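# Skilach Repair Evenings: how we're getting on

Hello Sang, sorry this is a bit later than I said it would be!

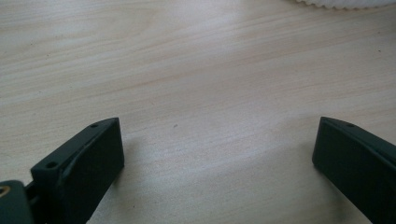

*Light wood-grain tabletop, pale with a soft sheen.*

So, the repair evenings. We've run 10 since February and I'm really pleased with how they're going. People bring lamps, coats, toasters, a very sad accordion (still in bits at Abella's house), and most of them stay for a cup of tea even when their thing can't be mended.

Money first, as I know you'll be asked. We've £300 left from the Skoltia grant. The biggest spend was the second sewing machine, which came from Odberg and needed a new belt straight away – annoying, but they sent one free of charge. I've kept the receipts and Tài Ung has copies.

The thing that hasn't worked is the booking form. Half our visitors just turn up, so we've had two evenings where the sewing queue went on past closing. I'd like to try paper tickets at the door instead, if you're happy with that.

We also now have 13 people on the helpers' list, though we're short of anyone who knows clocks. If you hear of someone, please send them my way!

Next report will come with the full accounts.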